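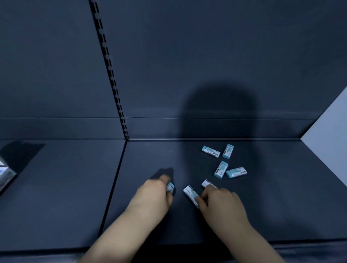

## Session 2: How a sports documentary gets cut down

Okay, so last time we got as far as the rushes, and I promised I'd start with the edit. I'm going to use *The Gritcombe Season* the whole way through because I know it well (I logged tape on it, badly, for one long winter) and because the club let the crew in nearly everywhere.

The numbers first. They came home with 400 hours of footage. The broadcaster wanted 12 episodes, then changed its mind in March and asked for one feature. Imagine getting that phone call!

**What went first**

- Match footage. Most of it! Viewers can look up the score, and the rights holder charged by the second.
- Every interview where a player said "we go again."
- The whole Plakow away trip, which I still miss — there's a lovely bit on the bus with the radio.

**What stayed**

The locker room after the Vomness defeat runs for nearly three minutes with hardly a word. I've shown it to groups who don't follow soccer at all and they sit very still. Watch where the editor holds on the kit man folding shirts. We never see the coach's face, only hear him, and I'd like you to think about whether that's fair to him.

**Access and who pays**

Wuyts, the production company, gave the club a viewing of the rough cut but no veto. Read that clause in your packet slowly. A lot of recent club films are paid for by the club itself, and you can feel it: the owner is always walking toward the camera in a nice coat. I'm not saying those films are worthless (I've cried at two of them), but ask who signed off on the ending.

**For next time, 9th July**

Pick any sports documentary and write down every cut in the first 40 seconds. Just the cuts, no opinions yet. Then tell me in a paragraph whose side you were on by the end of it.

Bring the packet again, we didn't finish page 2.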